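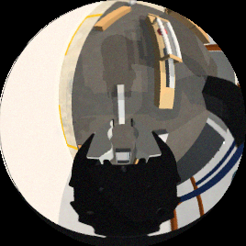

Stustum Wrist-View Work Cell Package
Product information and conditions of use
Issued 5th March

The Stustum work cell package is supplied to laboratories, training centers and manufacturers who prepare tabletop handling tasks in simulation before any physical arm is powered. It consists of a simulated cell, a two-finger gripper model, a wide-angle wrist view and the written rules under which the cell is to be operated. The rules form part of the product. A site that runs the cell without them is not regarded as operating a Stustum cell for the purposes of support.

Scope

This page applies to the single-gripper version of the package. The dual-arm version, supplied under the name Plerner, has its own page and its own rules for shared space. Where a site holds both, the stricter rule applies to any task that is moved from one to the other.

The package does not replace a risk assessment of the physical installation. Approval of a task in simulation permits it to go forward for review and nothing more. Speed limits, guarding and emergency stops on the physical cell remain the duty of the site.

Work area rules

The layout of the work area shall be fixed before the first recorded run of a series. Boundary lines, loose parts and fixed structures are to be placed from the layout file and not by hand. If a part must be moved between runs, the change is entered in the layout log and a new series number is opened.

Loose parts may be placed close to the fingers at the start of a run, provided the start position does not overlap with the part. The overlap check is run automatically when the layout is loaded. An operator may not dismiss an overlap warning - the layout must be corrected and loaded again.

Surface patterns and shadows are part of the layout. They may be varied between series to test how well a trained policy copes with changes in appearance, but they shall stay the same within a series unless the test plan says otherwise.

View and mounting

The wrist view is circular and strongly curved. Straight edges bend toward the rim, and distances there should not be judged by eye. All measurements shall be taken from the layout data. The gripper body fills a large part of the lower view, and task designers are expected to allow for what it hides.

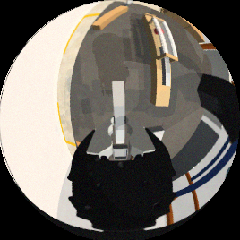
Simulated wrist view with the gripper at lower center and the work surface beyond the fingers.

The following rules apply to the view:

The view offset shall be recorded at the start of each series and checked at the end.
The gripper fingers shall remain visible in the view at the start position.
Cropping is not permitted in stored records. Cropped copies may be made for training, with the original kept.
Black corners outside the circle shall be left in place in stored records.

Recording runs

A standard series consists of 500 runs. Shorter series may be recorded for commissioning, but they are marked as such and may not be combined to make up a standard series. Each run is stored with its layout number, its start position, the commands sent and the final state of the gripper.

Failed runs are kept. A run that ends in contact with a fixed structure is marked as a contact run and is reviewed by a person other than the operator before the next series begins. Deleting contact runs from a series voids the acceptance record for that series.

Where a run is stopped by the operator, the reason is entered in plain words. Codes alone are not accepted.

Acceptance

The cell is accepted for use once the site has completed the Liew checklist, which contains 37 items and is delivered with the software. All items must be completed. Items that do not apply to the site are marked as not applicable and signed.

Acceptance must be repeated in the following cases:

after any change to the gripper model or finger shape
after any change to the view offset
after an update to the contact settings
when the cell has not been used for 224 days

Operators

Recorded series require 2 trained persons, one to operate and one to review. The roles may be exchanged between series but not during one. Training is given on site or at the Skaslow training center, and the next group course will be held in April. Sites should register operators in advance and state which version of the package they hold.

Transfer to a physical cell

Before a task is transferred, the physical layout shall be compared with the layout file. The first physical runs are made at reduced speed with no person inside the guarded area. Any difference in finger position, surface height or part placement is corrected in the file first and then tested again in simulation. Corrections made only on the physical cell are not covered by the acceptance record.

What is supplied

Simulated cell with layout files
Two-finger gripper model
Wide-angle wrist view with offset record
Liew checklist and layout log
Rules of operation, printed and electronic

Prices and delivery terms are sent on written request. Requests should name the site, the version required and the number of operators to be trained.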